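Product Review: Vimby Recreational Ice Skates

The Tumstead Recreation Department tested the Vimby skate during 2 public sessions at its indoor rink. The boot is stiff at the ankle and laces evenly. Blades arrived sharpened and held their edge through both sessions.

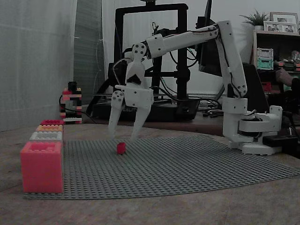 Sizing runs small, and wide feet were poorly served. The department rates the skate 4 out of 5 and recommends it for beginners. Replacement laces must be ordered separately from Erraji.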